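The Folla club began with a borrowed room and one question

When I first wrote to Svatopluk Jelínek, he answered that he had no time for journalists before the competition. Then he talked with me for three hours.

Jelínek leads Folla, a student robotics club. In November its members took part in the Bruron contest, where each team must teach an arm to sort parts between bins. They came sixth. "I was angry for one evening," he says. "After that I read our logs and I was only ashamed."

The mistake was simple. The students had practised 700 times with the parts lying in the same way, and the judges turned them. "Our program knew the table very well," says Jelínek. "It did not know the parts."

Kilian Oberholzer, a second-year student, wrote most of that program. He is now the one who asks for more disorder. "We mix everything before each try. Some people in the club find me annoying — I accept it."

I asked him if it is not boring to repeat one movement the whole afternoon. He thought for some time. "The first hour, yes. Then you begin to see small things, for example that the fingers close too early."

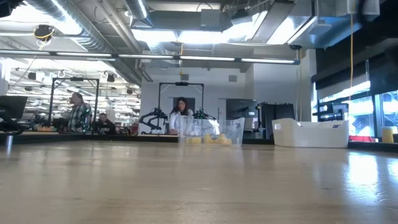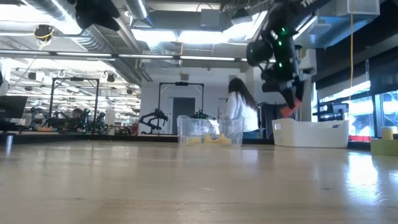
The new members do not touch the code for the first 8 weeks. They learn to set up a task, to stop an arm safely and to write down what went wrong. Jelínek knows that this rule is not popular, and he does not plan to change it. "Writing down is the hardest. They write 'failed', and I send it back. How did it fail?"

The club will enter Bruron again. Oberholzer would like to try a second task as well, with soft objects, but Jelínek wants the first one finished. They were still discussing it when I put on my coat.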